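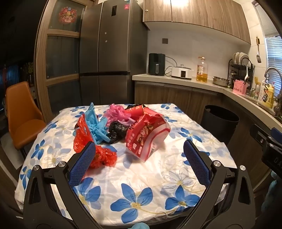

Photo: Wamow Picture Desk

Plastic bags: why a thin sheet can carry a heavy load

Plastic shopping bags pile up in many homes. A family brings back two or three from each trip to the store, and before long there is a heap of them on the kitchen table: red, black, pink and light blue, all crumpled. Each one weighs very little. Even so, a bag like this can carry potatoes, milk and a jar of sauce without tearing.

What a bag is made of

Most thin shopping bags are made of polyethylene (say: polly-ETH-uh-leen). Polyethylene is a plastic. It is built from very long molecules, which are chains of tiny parts called atoms. You can think of the chains as cooked noodles in a bowl. They lie across each other and tangle. When you pull on the bag, the chains slide a little and stretch, but the tangles hold them together.

If you pull very slowly on a strip cut from an old bag, you can feel this happen. The strip gets longer and thinner before it breaks. Try it in both directions. A strip cut from top to bottom often behaves differently from one cut side to side - many of the chains were lined up in one direction when the bag was made.

How a bag is made

The plastic arrives at the factory as small pellets. A machine heats the pellets until they melt. The melted plastic is pushed out through a ring-shaped gap, and air is blown into the middle. This makes a long tube, a little like a very tall bubble. The tube cools, is pressed flat and is wound onto a roll.

A second machine takes the flat tube and does two jobs. It seals the tube with heat to close the ends, and it cuts out a piece at the top. The parts left on either side of the cut become the handles. On many bags the handles have loose, wavy edges where the plastic has stretched.

Where the color comes from

Polyethylene has no strong color of its own. Colored pellets are mixed in before melting. With a small amount of red, the bag lets light through and is called translucent. With a lot of black, almost no light gets through, and the bag is called opaque. Printed packaging is different. Its pictures and letters are put on the outside with ink, as on the red and white bag with the large Chinese characters. Some packaging is also stiffer than a shopping bag and can be propped upright.

Why a crumpled bag takes up so much room

A crumpled bag is mostly air. The plastic is thin, but every fold holds a pocket of air beside it. Press the air out and the same bag fits in a matchbox.

How to fold a bag flat

1. Lay the bag on a table and smooth it from the bottom toward the handles.
2. Fold it in half lengthwise, then in half again, to make a long strip.
3. Start at the closed end. Fold the corner over to make a triangle.
4. Keep folding the triangle up the strip, edge over edge.
5. Tuck the handles into the last pocket.

In the Gomum classroom test, pupils folded 12 bags this way and put them in a single pencil case.

Keep plastic bags away from babies, small children and pets, and never put one over your head or face. A bag can block the air you need to breathe.

Words to know

Molecule: a group of atoms joined together.
Opaque: not letting light through.
Pellet: a small, hard piece of material.
Translucent: letting some light through.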